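Handout 3: the Cledex hand-held gripper kit
Household Robotics, evening course. Notes by Gwilym Pumphrey

Last time we got as far as the arm itself, so this week we come to the part I always look forward to, which is how you teach it anything! The kit I'd like you to look at is the Cledex, sold by Yeo at £3,598 with the stand and charger. Cheaper ones exist (the Jarkari is the one most of you asked me about, and we'll give it a fair hearing in June), but the Cledex is the one we have in the cupboard and I've grown rather fond of it.

You hold the tool, do the chore yourself, and the recording becomes your training material. Clothes are a lovely place to begin, and also a maddening one, as cloth never lies the same way twice and dark fabric hides its own folds.
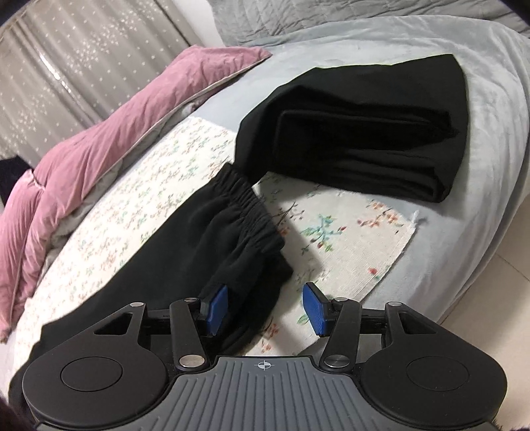 Fig. 1. Gripper open over two black garments, one of them folded, on a flower-printed cloth.

Do notice the blue textured pads facing each other across the gap. Yeo sells these in sets, and I'd budget for a spare one. The supplier quotes up to 135 minutes on a charge, though I'd plan your session for a good deal less than that, and do have a cup of tea halfway.

For next week, please read the Bellus comparison sheet from page 58 and jot down which garment you would record first, a gathered waistband or a plain hem, and how you'd take hold of it.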